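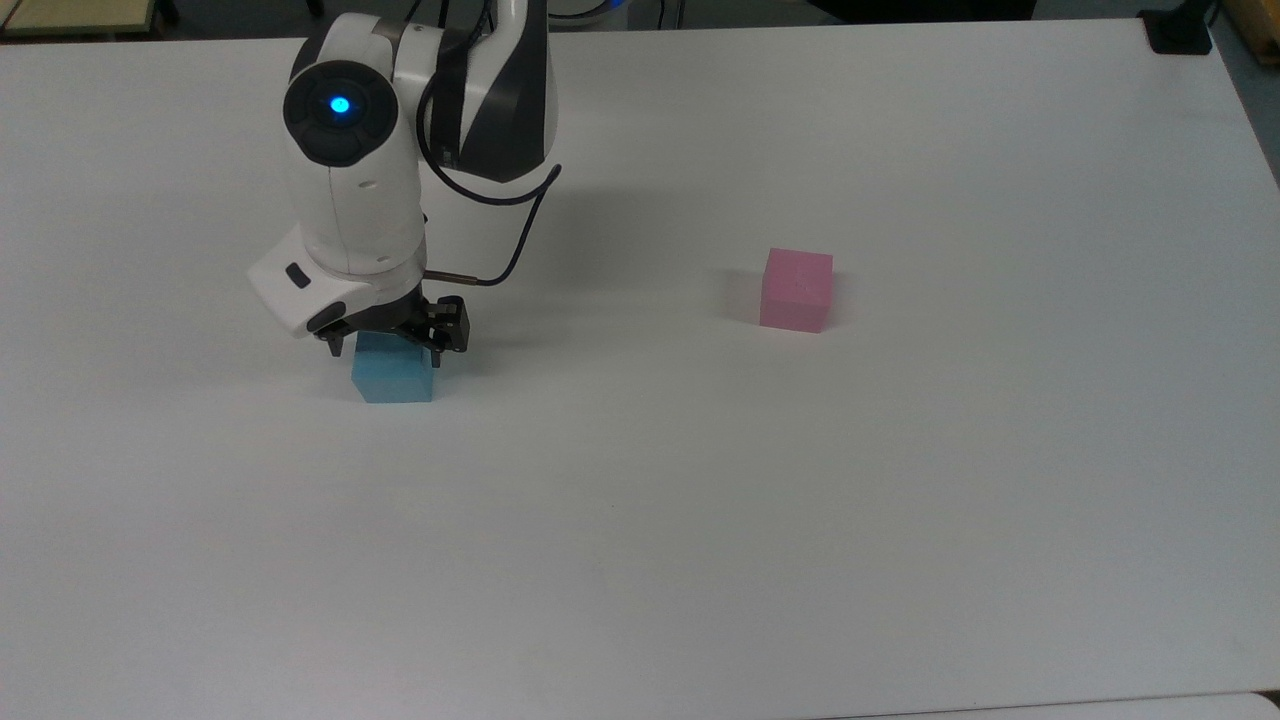
*The white table, 17 May 2019*

**Minutes, Flurnach allotments and gardens group**

Scribbled by me, Graça Aguiar, and typed up the same evening while I could still read my own writing. Present: Prasetyo Krishnan (chair), Vitória Teixeira, Sang-wook Yoon, me. Joaquim Pinheiro sent apologies, he's got his back again. We started ten minutes behind because I had the biscuits and couldn't find the side door (sorry!).

**Last minutes**

Agreed, with one fix. I had written that Vitória would "remove the pond". She wants it known she said "improve". Changed.

**Water**

Most of the evening went on this. The new meter by the lower gate says we used 456 cubic metres over the year, and Prasetyo thinks a good chunk of that is the joint behind plot nine, where the path is always boggy. I said I'd thought that was just a boggy bit. Sang-wook has had a quote from Mousavi to dig it up and replace the pipe as far as the tap, and it comes to nearly £2000 – gulp. Vitória asked if we could do the digging ourselves and only pay for the plumbing. Sang-wook will ask them for a price on that basis. I'd be happy to dig, provided it isn't July.

Until it's sorted, please turn the lower stopcock off when you leave. Clockwise, and not too hard. 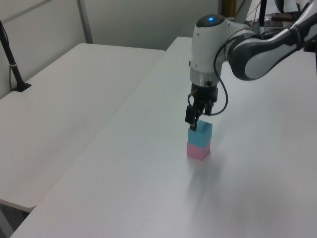
We then got on to water butts. Plalto do a 200 litre one with a stand, and Vitória has two of them at home and likes them very much, apart from the lids, which blow off. Prasetyo would rather we looked for second-hand barrels first. We went round this twice and didn't settle it, so it's back next time. If you've got a barrel going spare, ring me.

**Money**

Joaquim had emailed the figures over. There's £141 in the seed fund and all the plot rents are in except two, and he's chasing those. Vitória asked whether the seed fund could pay for netting. I said netting isn't seed, Prasetyo said it's near enough, and we agreed it could this once. The pigeons have been dreadful on my side, so I can't say I argued for long.

**Shed lock**

The code padlock sticks. Sang-wook has bought a Clokitz one out of his own pocket and will fit it this weekend; we agreed to pay him back when he finds the receipt. New code by phone only, please don't put it in the group email like last time (that was me).

**Open afternoon**

Vitória wants to do teas and a plant stall again. All in favour! She'll do scones, I'll do the urn, and Prasetyo will ask his neighbour for the gazebo. Tomato plants to be potted on and labelled before they go out, as we sold a fair few mystery ones last year and I had a very cross lady with eleven cherry tomatoes who'd wanted beefsteak.

**Anything else**

- Sang-wook asked who keeps leaving rhubarb leaves in the wheelbarrow. No answer.
- Bonfires: still none until December.
- Compost bay two is full. Use bay three.

Next meeting at the same place. Vitória is bringing the biscuits.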